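Open day at Lollum – your impressions?
Posted in May by skoryk_fan

I visited the Zorkbridge open day with my son. We waited until the shelf demonstration at 2, and I was glad we did. The robot works at a shop shelf and takes the canisters by the upper part. 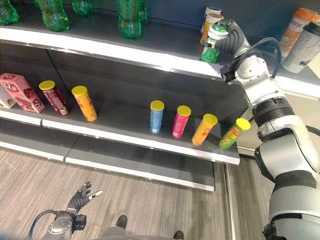

Stellton thinks it was too slow for a real shop, and a person would fill the shelf in half the time.

skoryk_fan: I don't agree. It was a demonstration – speed can come later.

Comments
mill2238: Is parking free?
pine900: Yes, behind the hall.

Contact | Copyright Lollum Forum | Back to top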